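In Defense of the Balloon

We stopped buying balloons in Turbridge, and I miss them.
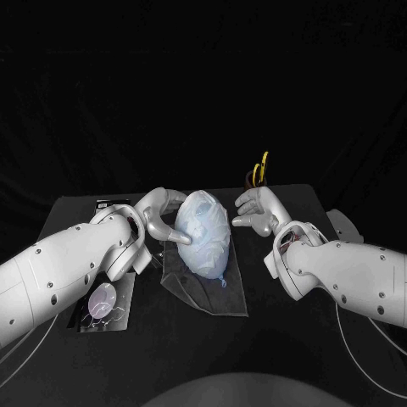
Wrapping one is an odd sort of kindness, I think. A thin bag, creased all over and pale blue, makes even a balloon look like a present – and I'd take it over a box.

My aunt kept 30 for December, in a drawer.

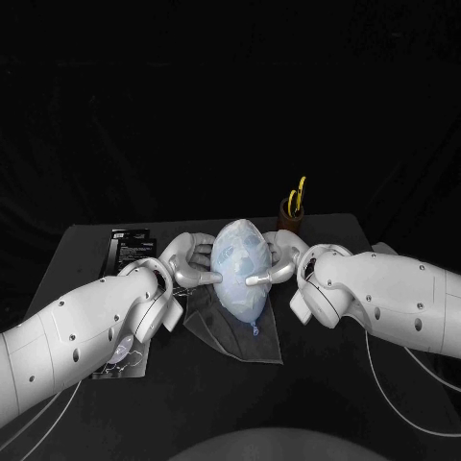 Wrapped in plastic, with a little tail at the bottom.

They cost next to nothing, and children still love them.

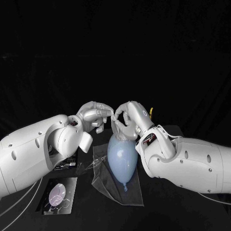

2 min read

So tie one up for somebody, please, and let it bob about the house.

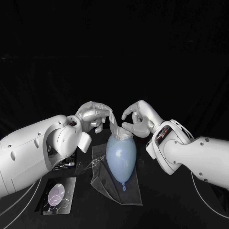
Are balloons only for children?
I'd hand one to anybody over the age of two.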